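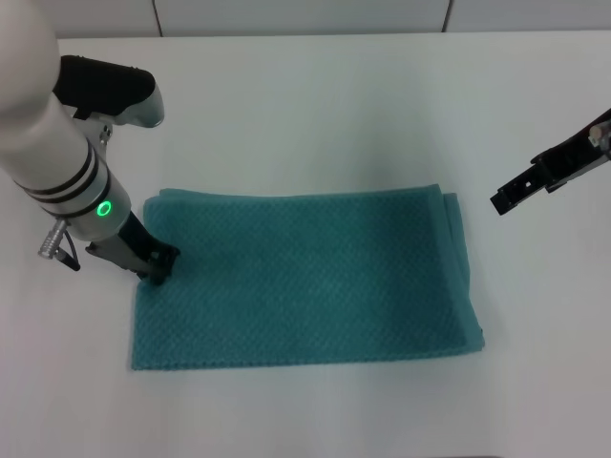

Folded towel with waffle-like texture

4. Putting the slatted base into the bed frame

This section is for the Drenorau bed frame with the Grosar slatted base (order number 2655). If you have the base with electric motor, please use the separate booklet from Gerlach.

You need 2 persons for steps 3 and 4. Put a blanket on the floor before you start, so that the varnish on the side rails will not be scratched.

1. Check that the four corner bolts of the frame are tight. They must be tight before the base goes in, later you cannot reach them with the key.

2. Lay the middle beam into the two metal holders at head and foot. The side with the drilled holes looks down. Screw the support leg into the middle hole and turn the foot until it just touches the floor.

3. Unroll the slats on the side rails, beginning at the head end. The slats are slightly curved. The curve must point upwards.

4. Pull the textile band at the foot end until all slats have the same distance. One person holds the first slat, the other person pulls.

5. Fix the first and the last slat with the short screws from bag 4. Do not use the long screws, they come out on the other side of the rail.

Caution: Do not stand or kneel on single slats. Do not let children jump on the base while the mattress is not on it.

Note: The five double slats in the middle have sliders for the firmness. Sliders to the outside make the base harder, sliders to the middle make it softer. Set left and right side the same at first, and sleep some nights on it before you change anything.

6. Lay the mattress on the base. A new mattress which was delivered rolled needs one day to get its full height – please leave the bedding off during this time.

After four weeks, tighten all screws again. If you hear a noise from the middle beam, the support leg is mostly too short: turn the foot a little further out.

Missing parts: write to Joscha Kuhlmann, spare parts, Nisolcombe, and give the order number and the letter on the bag.

Text revised 2 November 2001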